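Section 4: Your First Wash and Dry

You've leveled the machine and checked the hoses, so now comes the fun part! The Fleltar is a small washer with a spin dryer built into the same drum, and it does its best work once you've run it empty one time and learned how it likes to be loaded. Set aside an hour for this section. Sunday morning is a nice time for it if you live in an apartment and want the laundry closet to yourself.

4.1 The empty run

1. Open both water taps all the way.
2. Check that the drain hose is clipped to the sink or standpipe. It should not reach the floor at any point.
3. Close the lid and press down on the front corner until it clicks.
4. Turn the dial to RINSE and press Start.
5. Stay nearby for the first fill and look at both hose ends for drips.

Note: You'll hear a hum, a pause, and then a fairly loud clunk as the drain valve opens. That clunk is normal and you'll get it on every cycle.

Caution: If water shows up under the machine, close the taps, unplug the cord, and go back to Section 3.2. Don't restart until the floor is dry.

4.2 Sorting

Sort by weight first and color second. Most people do it the other way around, and it works fine in a big machine, but a small drum really cares about weight. One pair of wet jeans on the left and six thin shirts on the right will set it thumping. Keep towels with towels, and put anything with hooks or long straps in a mesh bag.

Go through every pocket. Coins can get past the drum seal and into the pump, and you'll be reading Section 9 a lot sooner than you'd like.
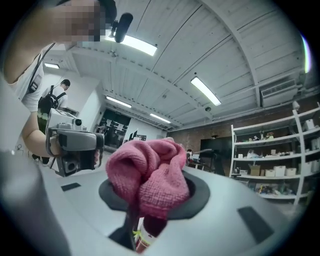 Waffle weave is one of our favorite fabrics for a first load, and if you have a few kitchen cloths or a light bathrobe in it, start there. The little pockets in the weave hold a lot of water for such a light cloth, so you get to see what the spin can do. Shake each piece out before it goes in. A cloth bunched into a loose knot like the pink one will wash, but the folds in the middle don't rinse as well as the outside, and it can throw the drum off balance when the spin picks up speed. Drop pieces in one at a time around the edge and leave the center open.

4.3 Running the load

1. Fill the drum no higher than the molded line. Dry clothes should sit there without being pushed down.
2. Add detergent to the small tray. One level scoop is plenty, and half a scoop is better in soft water.
3. Choose LIGHT for cloths and shirts, or HEAVY for towels and denim.
4. Press Start. LIGHT takes 20 minutes from first fill to final drain.
5. When the dial reaches SPIN, the lid locks. Wait for the lock lamp to go out before you lift it.

Note: Spin speed is fixed at 1,375 rpm on both settings.

Caution: Never reach into a drum that is still turning, even slowly. Keep scarves, lanyards, and loose sleeves well clear of the opening.

4.4 If it thumps

1. Press Stop and wait for the lamp to go out.
2. Pull apart anything that has wrapped around itself.
3. Spread the load evenly and close the lid.
4. Turn the dial straight to SPIN and press Start.

Still thumping? Take out the heaviest piece and spin it by itself with a towel opposite. If that doesn't settle it, check the feet with a level as shown in Section 2.

4.5 After the load

Leave the lid open until the drum is dry, and wipe the rubber seal with a soft cloth. Clean the lint screen after every load of towels. Go on to Section 5 for wool and other delicates.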